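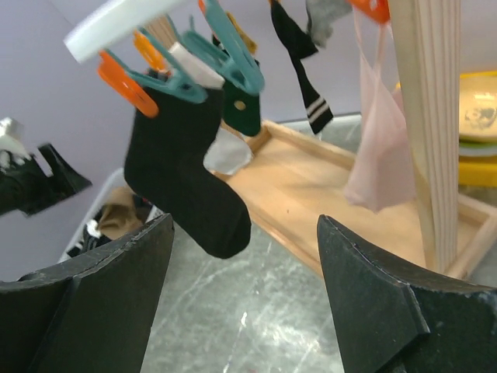 Trenlow wrote back after our last open day to ask whether visitors could take the socks off the pegs themselves, and I said yes, as long as the arms are paused first. So I've rewritten this bit of the guide to cover it.

Section 4: Setting up the sock demo for visitors

1. Put the wooden rack on the table and hook the round hanger over the crossbar. I like the tray set at a slant, but please yourself.

2. Clip up the socks and small cloths by one end and let them dangle. Mix the colours – people at the back can follow a stripy sock much more easily than a plain one!

3. Set the basket down on the left, well clear of the rack posts.

4. Open both grippers from the Skelletti menu and set the arm speed to 40. It will go up to 80, but at that speed the hanger swings like mad and small children shriek (happily, mostly).

Note: if the screen shows code 33, a gripper hasn't opened fully. Close it, open it again and carry on.

5. Check the purple cables are tied along the forearms, then press Start and step back behind the line. 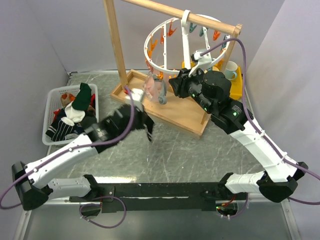 Fig. 49. Both arms at the rack, basket on the left.

Caution: press Pause before anyone reaches over the table, you included. I wait for the double beep as well.

6. When a group has finished, press Pause, clip everything back up and go again from step 4. Spare pegs are in the Moritent box under the bench.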